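Início | Edição atual | Arquivo | Normas para autores

3.2 Prémios simbólicos e assiduidade: o que os dados permitem dizer

A literatura de gestão repete há anos que um troféu barato motiva tanto como um bónus em dinheiro. Os estudos que sustentam a afirmação são, na sua maioria, curtos, e poucos distinguem o efeito do prémio do efeito de se saber observado. O trabalho de Janevski na Rerance, citado com frequência, acompanhou 110 trabalhadores durante 12 semanas e terminou em dezembro, mês em que as faltas já costumavam descer naquela empresa. A autora reconhece o problema numa nota de rodapé; quem a cita raramente o faz.

Tentámos repetir a análise com os registos da Dulcombe e da Portela, que somam 700 trabalhadores. Na primeira, a assiduidade subiu ligeiramente depois da introdução das taças anuais. Na segunda não encontrámos diferença que resista à correção por turno. Convém acrescentar que a Dulcombe alterou os horários no mesmo trimestre, pelo que atribuir-lhe a subida às taças nos parece, no mínimo, apressado.

Resta a questão do tamanho do objeto. Supõe-se que a distinção entre primeiro e segundo lugar deva ser visível à distância, e a diferença de porte e de acabamento entre taças (Figura 4) é o recurso habitual. Não conhecemos qualquer ensaio que o tenha posto à prova.
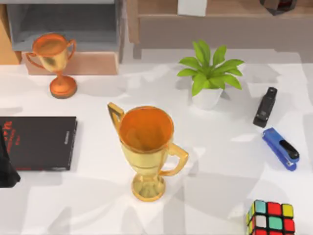
Figura 4. Duas taças de porte desigual: a maior em dourado brilhante, a menor em tom acobreado.

3.3 Limitações

Os questionários da Kullel, com 200 respostas, foram preenchidos na presença das chefias. Usamo-los apenas como indício, e fraco.

Contacto | © Todos os direitos reservados | Voltar ao topo
12 partilhas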